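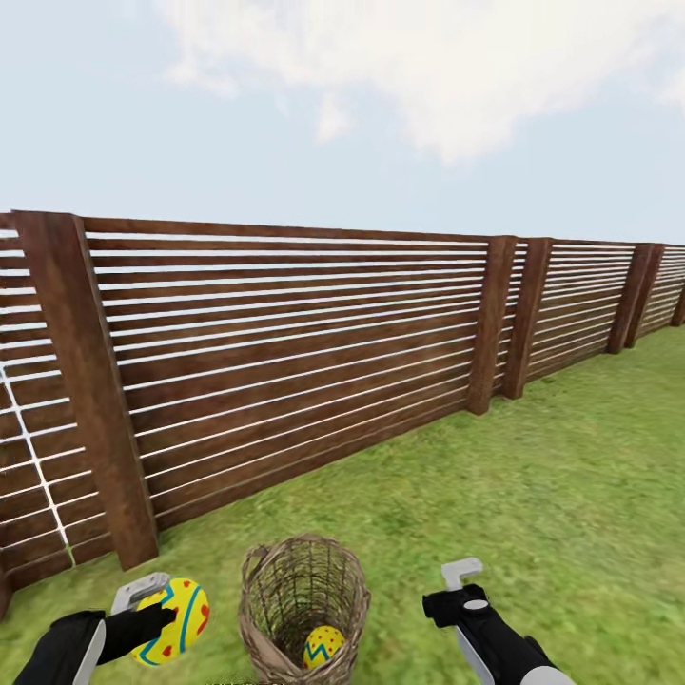
## 4. Running the Egg Pickup chore in the Skellport yard

I'll be straight with you: I wrote this part of the Clanilholm guide because people kept asking whether a two-armed robot can tidy a backyard yet. My answer is "sort of, on a good Friday." The chore sounds tiny (eggs on grass, basket, done), and it still trips up plenty of controllers that look great at a tabletop!

1. Open the Skellport yard and pick **Egg Pickup** from the chore list.
2. Leave the start seed at 106 for your first run. You can get silly with it later.
3. Set the grip force to 18. I like to start low and creep up — a hard squeeze makes the eggs pop out sideways, and then you're chasing them.
4. Choose **One arm** or **Both arms**. With one arm, the other just hovers open and waits its turn.
5. Press **Run** and keep your eye on the basket rim.

**Note:** Both arms is quicker on paper, but the two hands want the same bit of air over the basket. If yours start bumping, turn on **Take turns**. 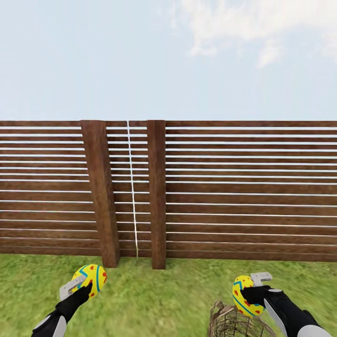 *Both arms mode: an egg in each hand, with the right one just over the basket.*

**Caution:** Don't switch modes in the middle of a run. The planner forgets what it's holding, and you'll have to reset the yard.

### 4.1 When an egg is still on the lawn

This is the part where I'd still hire a six-year-old. With both hands full, the robot has to remember the egg it can't pick up yet, find the basket again, and come back. Mine took 490 seconds for the lot on default settings, and I could've done it in my slippers before the coffee was ready.

1. Pause the run and open **Memory**.
2. Check that the loose egg is listed. If it isn't, click **Look again**.
3. Turn on **Empty hands first**, then resume. 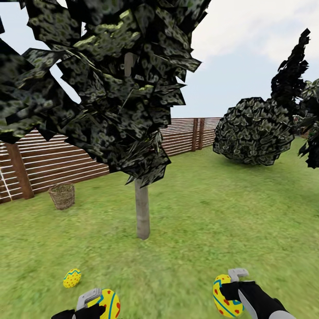
### 4.2 Saving your run

Click **Export** and pick the Cindow format if you want to replay it later. Long runs get big (my worst had 3632 steps), so trim the idle bits before you save.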